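Clundska Guest House: portable electrical items, checklist with comments

Inspection date: October 17, 2023
Areas covered: guest rooms, breakfast room, laundry, small office
Next visit: March

General remarks

The list follows the same order as the last time, so the two can be compared. Items marked OK were looked at and also tested. Items marked LOOKED AT had only the visual check. Items marked ACTION must stay out of use until the work is finished and written in the book.

1. Plugs and fuses

Plug bodies without cracks: OK
Pins straight and clean: OK
Cord grip holds the outer sheath: ACTION, bedside lamp in room 181
Correct fuse fitted: ACTION, same lamp

Comment: The lamp had a 13 amp fuse and it needs only a 3 amp one. The inner wires could be seen where the flex enters the plug. I have cut the plug off so that the lamp is not put back by mistake. Please fit a new plug or dispose of the lamp.

2. Flexes

No tape repairs: OK
No flex under carpets: ACTION, breakfast room
No flex pulled tight over a door or a bed frame: OK

Comment: In the breakfast room the flex of the toaster goes under the edge of the rug to reach the wall. It was written also in the previous report. The toaster could stand on the other side of the cupboard, where there is a free socket at the good height.

3. Hair dryers

Air inlet free of fluff: ACTION, rooms 200 and 213
Nozzle sits firmly: OK
Switch returns fully to off: OK
Flex not wound around the body: ACTION, several rooms
Not kept in the bathroom: OK

Comment: The inlet grille needs a soft dry brush every time the room is changed over. When fluff covers it, the air passes slowly and the heating part becomes too hot. In room 213 the fluff was quite thick and there was a smell of burning after about two minutes. The dryer from this room was taken away and the reception has the spare.
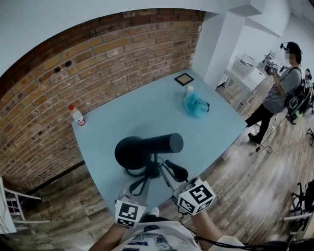 How should the flex of a dryer be kept when a guest has left the room?
In wide, loose turns beside the dryer, with the plug out of the wall. A tight winding bends the flex always in the same place near the handle, and the wires inside break there first.

The housekeeping sheet still says "wrap and put in drawer". I ask to change this sentence, as the staff only do what the sheet tells them.

4. Kettles

Lid closes and stays closed: OK
Base dry underneath: OK
Automatic switch-off works: OK
Scale inside: LOOKED AT

Comment: Some scale in most of the kettles, not dangerous, but the guests will notice it. The Stomidik kettle in the office has a loose handle. The screw was tightened during the visit. If it comes loose again, the kettle should be replaced.

5. Extension leads

One lead per socket, none joined together: ACTION, office
Reel fully unwound in use: OK
Total load under the figure on the label: LOOKED AT

Comment: In the office 2 leads are joined behind the desk and the fan heater is connected at the end. The heater must go directly to the wall socket. I unplugged it and explained this at reception.

6. Laundry

Iron soleplate and flex: OK
Ironing board cover without burns: ACTION
Dryer filter cleaned: OK
Space behind the machine free: ACTION

Comment: The cover has a brown mark the size of an iron and the foam is showing. The new Matubbar one is still in its packet on the shelf, please use it. Cardboard boxes are standing behind the tumble dryer and should be moved to the shed.

7. Records

Labels on all items readable: ACTION
Book of repairs up to date: ACTION

Comment: Many labels have been washed away with the cleaning spray. I put new ones on the underside where it was possible. In the book the last repair has no signature, and the page for rooms 200 to 213 is missing. Please look for it before the visit in March.

Items to be finished first: the lamp in 181, the heater in the office, the flex under the rug.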